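6.4 Grip loss and over-swing on hinged cabinet doors

This section applies to the Jeko arm running the door routine in the Ulorport kitchen model. Fault 17 is logged when the arm loses the door during an opening move, or when the door angle passes the limit set in the task file.

CAUTION: The same routine runs on physical cells. Clear fault 17 in simulation before loading the task to hardware. A door released under load can strike the arm or a person standing in its path.

1. Press Pause. Do not press Reset – it erases the contact log.
2. Open the Contacts panel and select the door.
3. Check where the arm is touching the door. A contact near the lower edge, away from the pull handle, means that the grasp target was lost.
4. Read the door angle. The default limit is 78 degrees. 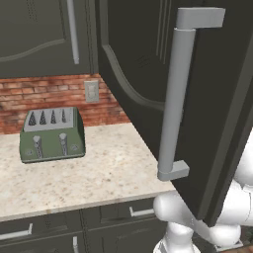 Render: Kallen Simulation Docs

The white arm is at the lower edge of the open door, while the tall pull handle is mounted higher up on the door. Treat any contact of this type as a failed grasp, even if the door is open.

5. Set Grasp Target to HANDLE_BAR and save the task file.
6. Reduce door speed to 70 percent.
7. Close the door with Home Door, then home the arm. Keep this order.
8. Run the routine 100 times with Stop on Fault turned on.

NOTE: Counter items such as the toaster are collision objects. Do not hide them to shorten the run. Hidden objects are left out of the clearance check.

If fault 17 returns, export the contact log and go to 6.5, Hinge Friction Settings. Task files made with the Huang importer must be converted again after any change to the hinge axis.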